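Zindance Hand Gripper, Pair: Jaw Pad Fault and Our Revised Listing

Sold by Ellery Robot Supplies, Nasitdale. Stock code 456. Page revised 2019-02-06.
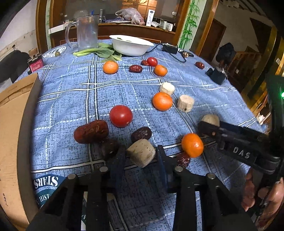 We have put this product back on sale with a warning attached, and we would ask you to read it before you order. The maker says the pad fault is cured. We have heard that once already, in April, and the pads went on coming off.

What goes wrong
The soft pad on the inner face of a jaw lifts at its lower corner. At first the gripper still closes and still holds, so the user carries on. Then the pad creeps, the two jaws stop meeting squarely, and small round items such as corks roll out as the tool is raised. Fruit is worse. A bare plate edge will mark a ripe tomato, and you may not spot it until the skin splits the next day.

The maker's first answer was that customers were squeezing too hard. We don't accept that. A tool sold for picking up household objects ought to survive a firm squeeze on a cork.

What we found
We ran 131 returned grippers on our own bench at Weltden. Most had a lifted pad. On 4 of them a jaw bolt had also worked loose, which the maker's notice does not mention at all. The fix supplied is a stronger glue. It may well be enough for the pad. We can't see what it does for a bolt.

The claimed life of the new pad is 700 hours. No test report came with that figure, so treat it as a claim.

Before each session
Press each pad along its whole edge with a thumb.
Try every jaw bolt with a hand driver.
Close the jaws on nothing and look for a gap.
Keep fingers clear of the plates when a second person is working at the same table. We have had two reports of pinched knuckles.

If a pad has moved, stop using that gripper. Recordings made with a shifted pad are poor training data for an arm fitted with a good one.

Returns
Older pairs can be sent back for new pads, carriage paid by us. Loose bolts are covered too, whatever the maker's leaflet says. Please leave the old pad in place so we can see how it failed.

Spare pads: in stock, sold in pairs
Spare jaw bolts: on order, no date given by the maker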